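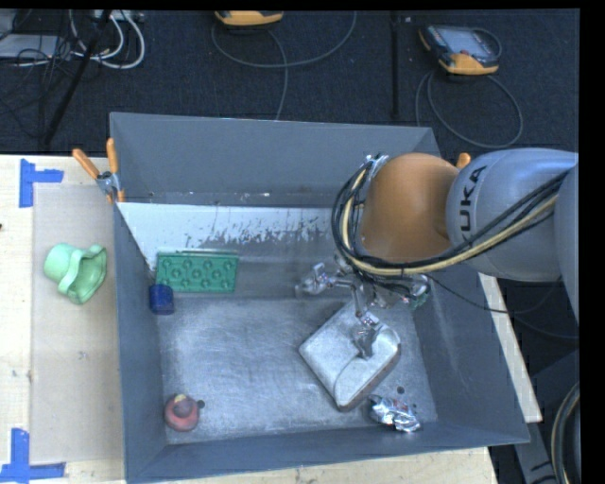 Tote (storage)

A tote, also called a stock bin or picking bin, is an open-topped container used to hold loose goods while they are stored, sorted or moved between one stage of handling and the next. The word covers a wide range of vessels, from shallow trays to deep tubs, and suppliers use it so freely that it has little fixed meaning. Some writers keep "tote" for containers that are carried and "bin" for those that stay where they are put, but few warehouses observe the distinction.

Shape

Most bins have either upright or flared sides. Upright sides hold more for the same floor area and stack neatly against a wall. Flared sides slope outwards to the rim, so that empty bins can be nested and a hand can get under an item lying near the edge. Makers commonly claim that flared sides also bring small goods back to the middle of the floor. This is true of balls and tins. It is much less true of flat, soft goods such as pouches and foil packets, which tend to stay where they land, and the claim is often repeated without any mention of what was put in the bin.

Materials

Plastic is the usual choice. It is light, cheap and quiet, though it cracks at the corners with age. Sheet metal bins last longer and are easily wiped, but they are heavy, they dent, and a bare metal floor throws back light in a way that makes shiny packaging hard to pick out. Cardboard is used for short runs. Claims about the working life of any of these should be read with care, as they are nearly always made by whoever is selling the bin.

Contents

Soft packaging is widely regarded as the most awkward thing to keep in an open bin. A pouch has no dependable shape. Its flap or seam may lie on top or underneath, its label may be folded out of sight, and foil creases differently each time it is handled. Two packets of the same product can look unrelated. Boxes, by contrast, have flat faces and can be read from most angles.

The usual advice is to keep one product to a bin. Mixed bins save shelf space and are common in small stockrooms, where the cost shows up later as time spent rummaging.

The Skusaveck scheme

A frequently quoted case is the parts store at Skusaveck, which replaced its plastic totes with flared metal ones in July of an unrecorded year. The supplier, Seneo, stated that picking errors fell by 41 per cent. The figure has been copied into several trade guides, usually without a source. Jairo Bermúdez, in a note dated 2019-08-22, pointed out that the store had relabelled its shelves in the same month and had cut its range to 2000 lines, either of which might explain the change. He also noted that the comparison rested on 20 shifts. Seneo did not publish its counts.

Sizes and naming

There is no common standard. The Anghel and Allex ranges both list a "medium" bin, and the 2 do not nest with each other. Buyers adding to an existing set are generally better served by measuring the rim and base than by relying on the catalogue name.

See also: Crate; Pallet; Shelving; Flexible packaging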